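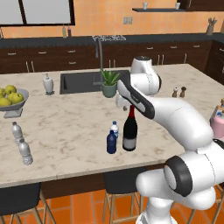
Buvcombe Home Winemakers
Minutes of the June meeting, 7:00 p.m., upstairs room at the Plisora Building

Chair: Veikko Kuusisto
Minutes: Lauri Seppälä
A really good turnout tonight, including several people who came for the first time after the spring pressing demo. Welcome, all of you!

1. Minutes of the last meeting

Approved with one correction. The rhubarb wine that won the blind tasting was listed as dry. Its maker would like it known that it was off-dry and was meant to be. Corrected, with congratulations again, because it was a lovely thing.

2. Money

The balance is $2347. The deposit for the fall room rental has gone out and is already taken off that figure. Dues are coming in nicely and the envelope is still on the table by the door for anyone who hasn't paid.

Veikko has put in for a county small-groups grant of $3000, which would cover a second fruit press and a proper floor-standing corker. We should hear before the harvest picnic. There was a lively side discussion about whether we'd rather have a bladder press or a ratchet press. The ratchet people were louder. Lauri will get prices for both so we can vote with real numbers in front of us.

3. Fruit orders

Suominen, the orchard on the Madberg road, has offered us first pick of sour cherries again and also has black currants this year, which got an actual cheer. Orders go in as one list. Write your name, the fruit and the weight you want on the sheet. Bring your own buckets, and please make them food-grade ones.

The elderflower walk is set for Thursday evening, meeting at the lower gate at 6:30. Pick only fully open heads and shake the bugs out before they go in the bag. Veikko will bring spare scissors. If it's raining hard we'll go the next dry evening and Lauri will call around.

4. Labels and bottling

Last year's leftover label stock came to 731 once everyone had emptied their drawers. They are the cream ones with the vine border. The glue has held up fine and there's no need to order more, so anyone who wants some can take a sheet home tonight.

This led to a long and very enjoyable talk about what belongs on a label. Agreed that every bottle going to a club tasting must show the fruit, the year it was started and the maker's initials, in waterproof ink. Past that, people can do as they please. A few members love drawings and verses. Others want nothing but a plain block of color and a bit of foil at the top, and there's a lot to be said for how smart that looks. 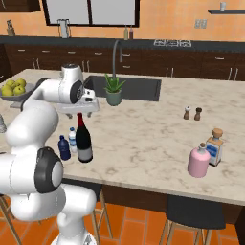 Red foil on the neck, plain light gray label

Shrink capsules: the trick with the kettle works beautifully. Hold the capped neck in the steam for a few seconds, turning it slowly, and wear an oven mitt. Lauri has tried a hair dryer and can't recommend it. Heat guns are fine if you keep them moving.

Bottle swap: please bring clean bottles only, old labels soaked off. Overnight in washing soda takes care of most of them. Screw-tops are no good for the corker, so leave those at home.

5. Tasting of the month

Six wines were poured blind. The clear favorite was a gooseberry from two summers back, bright and crisp with a smell like cut grass. Second place went to a plum that had been sulking in its jug all winter and has come around wonderfully. One parsnip wine split the room right down the middle, and its maker was delighted by this.

Notes from the table worth passing along:
Rack off the heavy sediment sooner than you think, especially with plum.
Taste before you sweeten, then wait a day and taste again.
Keep a notebook. The gooseberry can be made again only because somebody wrote down which yeast went in.
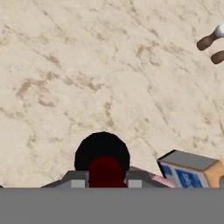 6. Harvest picnic

The Madberg club would love to join us again and will bring their cheeses. We have room for 50 people under the big shelter, and places will go to whoever signs up first. Potluck as before, last names A to M bring something savory, N to Z something sweet. We need a few folding tables, a good bread knife and someone willing to run the children's grape stomp, which was such a hit that we may need a second tub.

7. Any other business

A large glass jug with a blue stopper was left behind at the pressing demo. Lauri has it.
New members asked for a beginners' evening. Yes! Veikko will do one on starting a simple one-gallon batch from store-bought juice.
Parking: please use the back lot, as the front spaces belong to the dentist until 8.

Meeting closed at 9:10 p.m. Next meeting same room, same time. The theme is rosé, however you choose to get there.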